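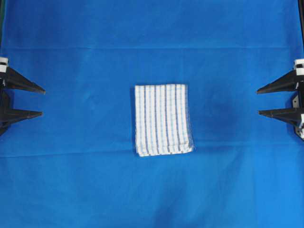

机器人要拿东西,首先要有合适的“手”。工程师把装在机械臂末端、用来夹住物品的部件叫作夹爪。夹爪的种类很多,有的手指又宽又平,有的手指又细又尖,有的外面包着一层软胶,还有的不用手指,靠吸盘吸住物品。选用哪一种,要看机器人准备做什么工作。以整理毛巾为例,叠好的白底蓝条纹毛巾放在蓝色布面上,左右各有一只黑色夹爪,手指由粗变细,指尖相对,都没有碰到毛巾。这种又细又长的手指适不适合拿毛巾?换成别的手指会不会更好?要回答这样的问题,需要做比较试验。

本文由Furukawa少年科技馆教育部编写,供小学中、高年级同学阅读,也可供教师在科学课上使用。文字由南久美子撰写,小山敏子审读。

一、为什么毛巾很难拿

请同学们先拿一块积木,再拿一条毛巾,体会两者的区别。积木是硬的,无论怎样拿,它的形状都不会改变。毛巾是软的,手指一捏,布料就会起皱;提起一个角,其余的部分就会垂下来。科学家把积木这样的物体叫作刚性物体,把毛巾、衣服、绳子这样的物体叫作柔性物体。

对机器人来说,刚性物体比较好对付。机器人只要知道积木放在哪里、朝向哪一边,就可以算出手指应该停在什么位置。柔性物体的形状随时会变。同一条毛巾,今天叠得整齐一些,明天叠得松散一些,边缘的位置就不一样了。机器人每拿一次,都要重新判断一次。

叠好的毛巾还有一个难点,就是它有好几层。如果希望把整条毛巾搬走,夹爪应当把各层一起夹住;如果希望把毛巾打开,夹爪只能夹住最上面的一层。人的指尖非常灵敏,轻轻一捻就知道捏住了几层布。许多夹爪没有这样的感觉,只能依靠手指的形状、夹紧的力量和摄像头看到的画面来完成任务。

二、几种常见的手指

尖手指。前端细窄,容易伸到布料边缘的下面,也容易从几层布中挑起一层。它与物品接触的面积小,如果夹得太浅,布料可能会滑走。夹得太紧时,也可能在薄布上留下压痕。

平手指。前端宽而平整,与物品接触的面积大,夹住之后比较稳当。它的缺点是厚,很难伸进布料和桌面之间的窄缝。

软胶手指。表面柔软,能够顺着物品的形状稍稍变形,适合拿水果、鸡蛋等怕压的物品。软胶与布料之间的摩擦力较大,有时放手之后,布料还会粘带一下。

吸盘。用抽走空气的办法吸住物品,适合光滑的纸盒和玻璃。毛巾上有许多细小的孔,空气会从孔里漏进来,所以普通吸盘很难吸起毛巾。

由此可见,每一种手指都有擅长的工作,也有做不好的工作。工程师在挑选夹爪时,先要把任务说清楚,再去比较。

三、一次公平的比较应当怎样做

同学们在科学课上学过对比实验。做对比实验时,只改变一个条件,其他条件保持相同。比较夹爪也要遵守这条规则。

假设我们要比较尖手指和平手指哪一种更适合提起毛巾,那么需要改变的条件就是手指的形状。以下条件都应当保持相同:使用同一条毛巾,用同一种方法折叠,放在同一个位置,机械臂以同样的速度移动,手指用同样的力量夹紧,房间里的灯光也不作调整。如果换手指的同时又换了毛巾,即使结果有差别,我们也无法判断差别是手指带来的,还是毛巾带来的。

只试一次是不够的。一次成功可能是碰巧,一次失败也可能是碰巧。我馆的技术员细田大地在做这项比较时,为每种手指安排了100次试验。每次试验结束后,毛巾都要重新叠好,放回原来的位置。位置由布面上的记号或者量尺确定,不能凭感觉摆放。

试验开始之前,还要规定什么叫作成功。我馆采用的规定是:毛巾离开布面,并在空中停留3秒,没有掉落,才记为成功。如果毛巾提起来以后马上滑落,应当记为失败。如果只提起了一层,而任务要求提起整条毛巾,也应当记为失败。规定一旦写下,试验中途就不能更改。

四、怎样记录

记录表由细田明日香设计,每次试验占一行。表中需要填写以下内容:

试验编号
手指种类
夹住毛巾的位置(左边、右边、上边或下边)
是否成功
如果失败,是没有夹到、夹住后滑落,还是层数不对
备注

“失败原因”一栏很重要。两种手指的成功次数可能相同,失败的样子却可能完全不同。如果尖手指大多是因为夹得太浅而滑落,工程师可以让手指再向前伸一点;如果平手指大多是因为伸不进缝隙,那么再增加夹紧的力量也没有用处,应当考虑改变手指的厚度。

我馆的记录本编号为2448,存放在二楼资料室,同学们可以在工作人员陪同下翻阅。有几页上的字迹被划掉后重新写过,旁边有签名。按照馆内规定,记录写错时不得撕页,也不得涂黑,只能划一条横线,在旁边写上正确的内容并签名。

五、两只手怎样配合

叠毛巾、展开毛巾一类的工作,常常由两条机械臂共同完成。一左一右两只夹爪分别夹住毛巾的两边,同时向上移动,毛巾就可以比较平稳地离开桌面。如果左边快、右边慢,毛巾会歪斜;如果两只夹爪离得太近,毛巾的中间会垂下去;如果离得太远,布料会被拉得过紧,从手指间滑出来。

指挥两条机械臂的装置叫作控制器。控制器好比乐队的指挥,负责告诉每条机械臂什么时候动、往哪里动、动多快。比较控制器时,同样要遵守只改变一个条件的规则:夹爪不换,毛巾不换,只换控制器或者只换控制器里的一项设置。

我馆在比较中使用过Wumik和Plolberg两种控制器。两者的操作界面不同,初次使用的人需要先阅读说明书。小仓初枝老师为此编写了一份短小的操作卡片,挂在试验台旁边的挂钩上。同学们参观时请勿取下。

六、摄像头看到了什么

机器人依靠摄像头了解毛巾的位置。摄像头安装得高,可以看到整块布面,细小的褶皱就不容易看清;摄像头安装得低,细节清楚了,机械臂却可能挡住它的视线。

颜色也有影响。白色为主的毛巾放在蓝色的布面上,边缘比较容易分辨。如果把白毛巾放在白桌面上,电脑就可能把毛巾的边缘和桌面混在一起。毛巾上的条纹有时能帮助电脑判断毛巾的方向,因为直条纹若是弯了,说明那里的布料可能起了皱。条纹有时也会带来麻烦,电脑可能误把一条深色的纹路当作毛巾的边。

影子同样需要注意。灯光从一侧照过来,夹爪和毛巾都会在布面上留下影子。影子的边缘模糊,颜色较深,程序如果没有经过专门的调整,可能会把影子当成物品。在比较两种摄像头时,灯的位置应当固定,窗帘应当拉好。

七、在课堂上试一试

同学们没有机械臂,也可以用简单的材料体验夹爪的比较。请准备一条小毛巾、一双筷子、一把头部平宽的食品夹。筷子可以代表尖手指,食品夹可以代表平手指。

第一步,把毛巾叠成长方形,放在桌面上,用铅笔在纸上画好它的轮廓,以后每次都放在轮廓里。

第二步,写下成功的规定。可以采用我馆的规定,也可以由小组讨论后自行制定。

第三步,先用筷子试15次,再用食品夹试15次,逐次填写记录表。为了减少熟练程度的影响,两种工具也可以轮流使用。操作的同学应当始终是同一个人,另一位同学负责记录。

第四步,统计两种工具的成功次数和失败原因,画成条形图。

第五步,把任务改为“只提起最上面一层”,再做一遍,看看结果有没有变化。

教师应当提醒学生不要用筷子指向他人。低年级学生参加活动时,请改用圆头的塑料夹代替筷子。

八、词语解释

夹爪:装在机械臂末端、用来夹住物品的部件。

机械臂:由几个关节连接起来、可以弯曲和转动的装置,作用与人的手臂相似。

控制器:向机械臂和夹爪发出动作指令的装置。

摩擦力:两个物体的表面接触时,阻碍它们相对滑动的力。毛巾不从手指间滑落,主要依靠摩擦力。

柔性物体:形状容易改变的物体,例如布、纸和绳子。

对比实验:只改变一个条件、保持其他条件相同,从而了解这个条件有什么影响的实验。

九、参观与资料

“机器人的手”展区设在我馆一楼东侧,由Flindano教育基金资助,开放时间与全馆相同。学校组织集体参观,须由带队教师提前填写申请表,交教育部登记。每年四月设备检修期间,机械臂演示暂停,展板和动手区照常开放。

空白记录表可在服务台领取。各班完成课堂活动后,可将条形图和记录表的复印件寄至我馆教育部,信封上请写明学校、年级和指导教师姓名。来件由小仓初枝老师登记,部分作品将在动手区张贴。

Furukawa少年科技馆教育部
2020年2月17日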